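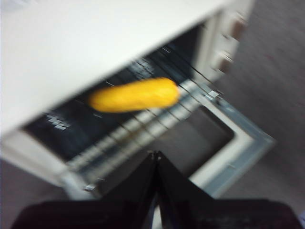 Speaker notes, equipment planning session. Omid Ansari, Nestus. June 9, 2020.

Start with the budget line everyone gets wrong. The quote for an arm covers the arm. It won't cover the bench, the mounts, the spare fingers, the cabling or the appliances you want it to work on. When we costed the Flirstead kitchen bench, the arm was the easy part. We had a price for it inside a week. The rest took until November.

Slide two. Read out the three headings and move on: capital, consumables, people's time. Ask who in the room has a separate line for consumables. Wait for hands.

Gripper fingers. Budget them as a consumable. We order 10 pairs at a time from Zuvgate and store them in the same cupboard as the fuses. Finance wanted them listed as equipment and we argued it for a month. If yours are under the capital threshold, put them with the tape and the batteries and save yourself the paperwork.

Wrist cameras. Buy two for every arm, one fitted and one on the shelf. Add a fixed camera for the bench, and allow for the bracket, which was left off our first quote. The wrist view is good for close work, but it blurs when the arm moves quickly, so don't let a supplier sell you on resolution alone. Ask to see footage from a moving arm. 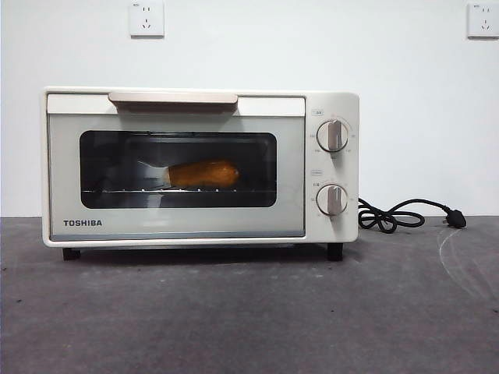
Appliances come next. Ordinary countertop ones are fine. Check the plug and the voltage before you order, and get the electrician's quote at the same time if the outlets have to change. Check the clearance too: a door that drops open needs bench depth in front of it, and the arm needs room past that. Measure with the door down.

Write the model on the purchase order and don't accept a substitute. A knob of a different size or a door that swings another way means new programming, and that is paid out of staff hours. Robles sent us a near match once. It cost nine days.

Play food. Cheap, and worth a line of its own so people stop putting it on their own cards.

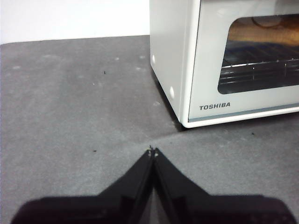

Bench surface. Get a sample before you commit to a full length. Anything soft can ridge up or collect crumbs, and replacing it means moving everything on top and checking the positions again. We allow half a day of labour each time.

Service contract. Skip the top tier in year one. Take the middle one and get the response time in writing, in business hours, local time. Ours was in the supplier's time zone.

Last slide is the blank spreadsheet. Leave it up during questions. Copies are on the table by the door, and the colour version has the formulas printed beside each cell.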